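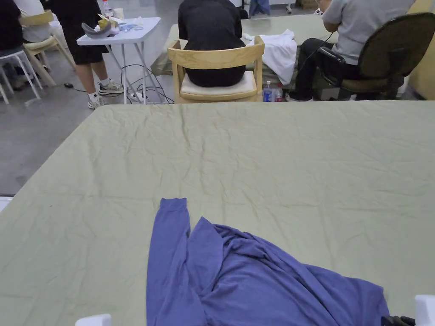 Zinthorpe garment sorting and folding room opens to more households

ZINTHORPE - Serkero, the clothing reuse service run by Nandance, is expanding its sorting and folding work in Zinthorpe this June. The service takes in used clothes, checks them, folds them and passes them on to partner shops and family support groups. The change means more households can hand in clothes, and more items can be checked on the same day they come in.

Serkero started with shirts and sweaters only. It now takes most everyday clothes for adults and children, including knitwear, pants, light jackets and school clothes. The service handled 3000 items last year. Nandance expects that number to rise once the new drop-off hours begin.

Each item is laid out on a large table before anything else is done with it. Sleeves are pulled straight, the body is opened up, and the front and back are checked for holes, stains and loose seams. Long-sleeved tops take the most time. A knit top that arrives in a heap often has one sleeve inside out or wrapped around the body, and it has to be opened fully before it can be folded well.

Items that pass the check are folded to one of 4 standard sizes so they stack evenly on a shop shelf. Items with small damage go to a repair pile. Anything too worn to wear again is set aside for cleaning cloths or fiber recycling. 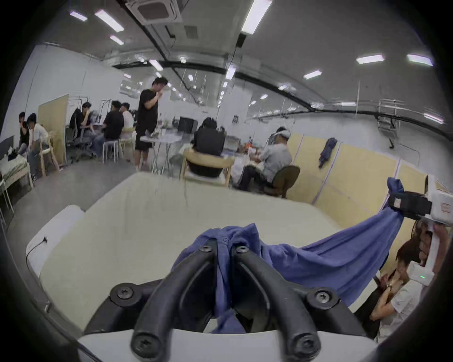
Knitwear will get its own handling steps under the new plan. Sweaters and knit shirts stretch when they are lifted by one end, and a stretched shoulder or cuff is hard to put right. A blue knit held at both ends over the table, stretching diagonally from one end to the other, shows how much give there is in this kind of fabric. Serkero's written steps now ask for knits to be supported under the body when they are moved and to be folded flat. They are not to be hung while waiting for a check.

The tables are part of the plan too. Moreira, which supplies work furniture to small workshops, helped choose surfaces large enough for an adult sweater with both arms spread out. Some tables are covered with cloth, which keeps slippery fabrics from sliding. Others are left bare so that lint can be wiped off between batches. Both kinds will stay in use.

Seating was chosen for long stretches of close work. People can sit or stand as they like, and the room is kept open so that clothes can be carried from one table to the next without going around shelves or racks. 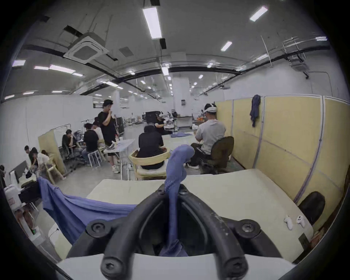 Drop-off hours will run from 9 a.m. to 4 p.m. on weekdays. Households may bring up to 20 items per visit. Larger donations, such as those from schools or clubs, should be arranged ahead of time through the Nandance office in Zinthorpe.

Clothes should be washed and dried before they are brought in. Pockets should be emptied and zippers closed. Items do not need to be ironed or folded - the team will refold everything to the standard sizes - but socks and gloves should be tied or pinned in pairs. Shoes, bedding, hats and wet coats cannot be accepted at this time.

Some 40 households took part in the trial of the new hours this spring. Their comments led to two changes: a later closing time, and a printed slip that tells people which items were kept for reuse, sent to repair or recycled. The slips will be available on request.

There is no charge for handing in clothes. Shops and support groups that would like to receive folded stock can ask the Nandance office for a request form. Stock is sent out by size and type, and mixed boxes can be put together for groups that serve families with children.

About Serkero
Serkero is a clothing reuse service based in Zinthorpe. It sorts, repairs and folds used clothes for local shops and support groups. Serkero is run by Nandance.

Media contact: Nandance press office, Zinthorpe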